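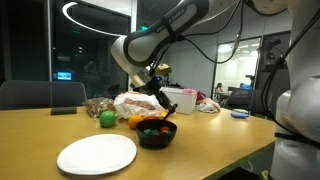
A plate, a black bowl, some fruit and the rest of it, all on one table.

Most advice about tables tells you to clear them. You are supposed to wipe them down at night, put a single bowl in the middle, and come down in the morning to a flat, calm surface. I have tried this in three homes and I no longer think it is good advice. A table in a house where people cook, fix things and open the mail is going to have things on it. The useful question is which things, and for how long.

I started thinking about this in June, when my neighbor Roald Vik moved out of his apartment in Virkholm and gave me his table. Mine was a narrow drop-leaf that held two plates and a salt shaker. His seats six. Within a week I had filled it. Groceries went on one end and stayed there. A dish towel I meant to fold went on the other. I had gained a lot of surface and I was eating dinner in the same small patch as before.

My first reaction was the usual one. I decided I was untidy and bought a storage bin. Storage bins are the standard answer to clutter and I think they are mostly a bad one. A bin with no assigned contents is a second table with walls. Things go into it in the order they annoy you. I put in batteries, a tape measure, a pair of gloves and a library card, and when I needed the library card I tipped the whole bin out onto the table. Then I had the original mess plus a bin.

The plastic bag is a worse offender. Food comes home in a bag, the bag is set down, and the bag becomes the storage. You can't see well what is in it. Onions sprout in bags. Bread gets crushed under whatever was bought after it. If I could get people to change one habit it would be this: empty the bag before you take off your shoes. It takes two minutes. Sibusiso Zulu, who ran the kitchen at a place called Girov where I washed dishes for a year, would not let a delivery bag touch a work surface until someone was standing there ready to unpack it. I thought he was being difficult. I now do the same at home.

Cloth is the other thing that settles on tables. A towel or a shirt has no shape of its own once it is dropped, so it spreads, and it covers twice the space it needs. It also hides things. I lost a set of keys for 4 days under a dishcloth. Cloth should go on a hook or the back of a chair. I don't mind a chair with a towel on it. I do mind a table with one.

So far this sounds like an argument for clearing up, and partly it is. But I want to defend the front part of the table, where the bowl and the plate are. People who like bare tables want those put away too, and I think they are wrong.

Fruit in a cupboard gets forgotten. Fruit in a refrigerator drawer gets forgotten and then has to be scraped out. Fruit on the table gets eaten. I don't need a study for this. When I moved the oranges from the counter by the stove to the table, they were gone by the end of the week, and I had not been making any effort. It does not have to be in a handsome bowl, either. It can sit on the wood. The handsome fruit bowl is often part of the problem, since people become shy about disturbing it.

The same goes for a plate. I leave one out. My sister-in-law, Precious Chauke, thinks this is slovenly and says so each time she visits. Her plates are stacked behind a cabinet door, and I will admit that her kitchen photographs better than mine. But a plate on the table means that when I cut up an apple I cut it over the plate and not over the sink, and I sit down to eat it. I would like to sit down to eat more often, and the plate helps.

What I have settled on is a rule about distance. The third of the table closest to where I sit is for food and the things you eat it with. The middle is for whatever I am working on that day. The far edge is where trouble starts, because it is out of reach. Anything pushed to the back of a table has been put away in the owner's mind and nowhere else. I check the back edge on Friday and take everything off it, and what has no home gets one or gets thrown out.

There is a case against all this, and it is a fair one. A bare table is easier to clean. It is kinder to guests, who don't know which pile they are allowed to move. In a small apartment, where the table is also the desk and the ironing board, clearing it fully may be the only way to use it at all. If you live in one room, ignore me.

But for everyone else, I would stop treating a bare table as the goal. Get the bags off it, hang up the cloth, and give the bin a job or give it away. Then leave the fruit where it is. I have my own bin up for grabs, if anyone in Virkholm wants one. It is clean and there is nothing in it.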